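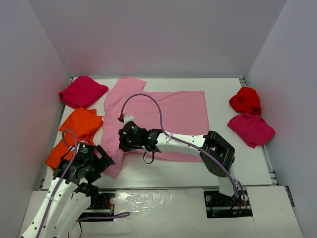 Zweiarm-Tischzelle Mulano: Aufbau und Wartung im Test

Bewertung: 4 von 5

Wir betreiben die Mulano im Textillabor als Faltzelle, inzwischen mit 2.000 Betriebsstunden auf dem Zähler. Gefaltet werden Hemden, Shirts und einfache Tücher. Um die Faltqualität geht es in diesem Bericht nur am Rande, die hängt an der Software. Bewertet werden Aufbau, Einrichtung, laufende Pflege und Reparatur. Grundlage sind das Wartungsbuch und die Notizen von Valbona Kovačević, die die Zelle bei uns instand hält.

Lieferung und Aufbau

Geliefert wird in drei Kisten: Tischgestell mit Platte, Armpaar, Elektrik. Die Wandpaneele haben wir selbst beschafft, der Hersteller liefert keine mit. Einfarbige, matte Flächen genügen. Weißer Tisch und farbige Stoffe ergeben brauchbaren Kontrast. Bei weißen Hemden sieht es schlechter aus, dafür legen wir eine graue Matte unter.

Die beiden Arme stehen an der Vorderkante auf schwarzen Montageplatten und greifen von dort über die Tischfläche. Das Raster der Befestigungsbohrungen ist sauber gefertigt. Die Anleitung nennt allerdings kein Anzugsmoment für die Platten, das musste beim Händler Clikik erfragt werden. Die Antwort kam nach zwei Tagen, war korrekt und gehört trotzdem in die Anleitung.

Aufbauzeit mit zwei Personen: ein Arbeitstag, einschließlich Ausrichten der Tischplatte.

Einrichtung und Kalibrierung

Die Grundkalibrierung läuft über 20 Posen pro Arm. Der Assistent führt vernünftig hindurch, bricht aber bei einem Fehler komplett ab und beginnt von vorn. Danach folgt der Abgleich beider Arme zueinander. Wird er ausgelassen, ziehen die Greifer beim gemeinsamen Anheben schräg, und der Stoff wirft Falten quer zur Zugrichtung.

Für die Greifhöhe hat sich ein zerknittertes Kleidungsstück besser bewährt als die mitgelieferte Prüfplatte. Ein langes, dünnes Teil wird flach ausgelegt, ein Ärmel zur Vorderkante, dann fährt der rechte Greifer den Ärmelansatz an. Die Fingerspitzen sollen den Stoff fassen, ohne auf der Platte zu schleifen. Weitere Stücke bleiben zerknüllt an den Seiten liegen, damit auch das Anfahren neben Stoffhaufen geprüft wird.

Kabelführung

Hier liegt die größte Schwäche. Die violetten Leitungen laufen außen am Arm und stehen in weiten Bögen über den Greifern. Ist der Bogen zu klein, zieht er bei gestrecktem Handgelenk am Stecker. Ist er zu groß, hängt er im Arbeitsraum und bleibt an Ärmeln hängen. Ab Werk fehlt jede Angabe zur Länge. Wir stellen den Bogen in der ungünstigsten Pose ein und markieren die Position an der Leitung. Überschüssige Länge kommt als Schlaufe an den Fuß des Arms.

Beim rechten Arm fiel im Februar die Greiferverbindung sporadisch aus. Ursache war ein Kontakt im Stecker, der sich unter Zug gelockert hatte. Tausch der Leitung: 31 Minuten, ohne Demontage des Greifers. Die Ersatzleitung kam von Milošević und passte ohne Nacharbeit.

Wartungsplan

Täglich: Fasern von den Greiferfingern entfernen, Stecker auf festen Sitz prüfen, Tischplatte trocken abwischen.
Wöchentlich: Schrauben an Ellbogen und Handgelenk kontrollieren, Leitungen auf Scheuerstellen absuchen.
Alle 88 Betriebsstunden: Abgleich der Arme wiederholen, Spiel der Greiferfinger messen.
Halbjährlich: Montageplatten nachziehen, Kantenprofile des Tisches prüfen.

Die Gelenke selbst haben bisher keinen Eingriff verlangt. Zwei Fingerpaare sind verschlissen, beide am rechten Greifer. Der Wechsel gelingt mit einem Innensechskantschlüssel.

Service

Der Support läuft über Brurnport. Fragen zur Mechanik werden zügig und genau beantwortet, Fragen zur Firmware landen in einem Ticketsystem ohne Rückmeldung über den Stand.

Plus: steifes Gestell, gute Zugänglichkeit der Gelenke, Greiferfinger schnell zu wechseln.
Minus: Kabelführung, lückenhafte Anleitung, Kalibrierassistent ohne Wiederaufnahme.

Kaufempfehlung für Labore mit eigener Werkstatt. Wer keine Person für die wöchentliche Kontrolle abstellen kann, sollte den Wartungsvertrag mitbestellen.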